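19/02/2024

Schnyder Adds Low-Melt Wax Kit to Mastari Home Craft Line

CONAVHAM - Schnyder today announced the Mastari Pour Kit, a wax casting set for home crafters who make candles, scented tablets and small molded gifts. The kit goes on sale in April through Schnyder's website and at Brukico craft stores.

The kit contains two bags of soy wax flakes, a pouring pitcher with a heat-resistant handle, a clip-on thermometer, cotton wicks and a silicone mold tray with 9 cavities. Dye chips are supplied in 8 colors. Fragrance oil is sold separately.
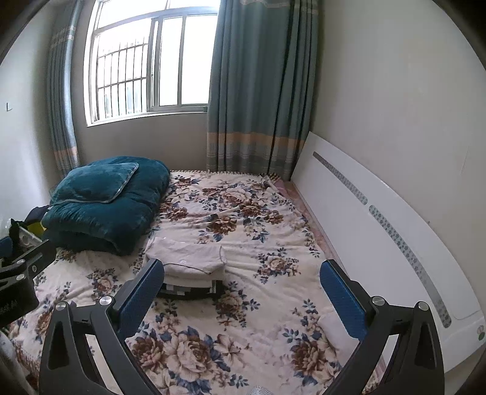 Ursina Sutter

The wax is melted in the pitcher over a pan of simmering water and should not be heated directly on a burner. Dye chips are stirred in once the wax is fully liquid. The printed guide specifies a pouring temperature of 105 degrees Fahrenheit for the mold tray - container candles are poured warmer, and a separate table covers them. Filled trays are left on a level surface overnight before the pieces are released.

Each tray cavity holds the same volume, so a batch can be scaled by weight. One full tray takes 285 grams of wax. The guide lists dye amounts for a single tray and for a double batch.

The mold tray can be washed by hand in warm water with dish soap. Wax residue should be wiped out with a paper towel first and must not be poured down a drain. The tray is not intended for food use after it has held wax or dye.

Replacement trays, wicks and wax flakes will be stocked individually. Trays from the earlier Mastari soap kit also fit the new kit's base, though their cavities are deeper and need a longer setting time.

Retailers may request samples and a printed copy of the guide from the Schnyder trade desk in Conavham.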